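I cleared out the fabric shelf in December, the one in the hall closet that had stopped closing. It held everything from curtain leftovers to the banners and cloths that come out once a year, and some of it hadn't been unfolded since we moved in.

The whole job took two evenings. I pulled everything out onto the bedroom floor first and made piles by size. Color would have looked nicer, but size is what decides where a thing fits. The closet shelf is 27 inches wide and 18 deep, so anything folded bigger than that ends up hanging over the front and pushing on the door.

I had bought four Clasik bins for this and used three. They are plain fabric boxes with a handle on one end, and they slump a little when half full. The older Doker crate from the garage went on the bottom because it can take weight. All the heavy curtains are in there now, along with the tablecloth pads.

Some notes on folding, mostly for myself next year:

- Big pieces get folded in half lengthwise twice, then in thirds.
- Slippery fabric needs a second pair of hands. I tried it alone and gave up.
- Fold printed cloth with the print on the inside. I have one old tablecloth where the pattern rubbed off along the crease.
- Dark fabric shows every bit of lint, so wipe the table first.

I started on the floor and moved to the table after the first pile. My knees were done, and the table is the right height for smoothing things out. It isn't a large table — more than 20 years old and meant for four people — so the big pieces hang off whichever side you aren't looking at. It still went faster than the floor.

The red cloth with the white markings took up a good part of the table, and the dark piece was there with it. I like that red one. It comes out in winter and goes up on the wall by the stairs for a few weeks, and it never wants to lie flat again afterward.
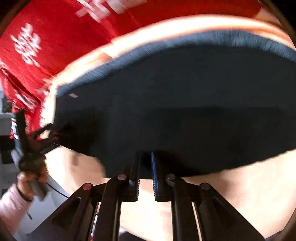
*The dark piece in front, the red cloth behind it.*

Both of those went in the top bin with a sheet of tissue between them, since I don't trust red dye next to anything. I used up the Cendau tissue I had left from a gift order. The label on the bin just says "wall and table, winter."

What didn't go back on the shelf: two curtain panels with sun damage, a bag of scraps too small to hem, and a fleece throw the dog had claimed anyway. The panels will be drop cloths when I paint the hall. The scraps went to the textile drop box behind the Zwane store, which takes anything clean and bagged.

The closet door shuts now. I still have one empty bin, and the towels are next.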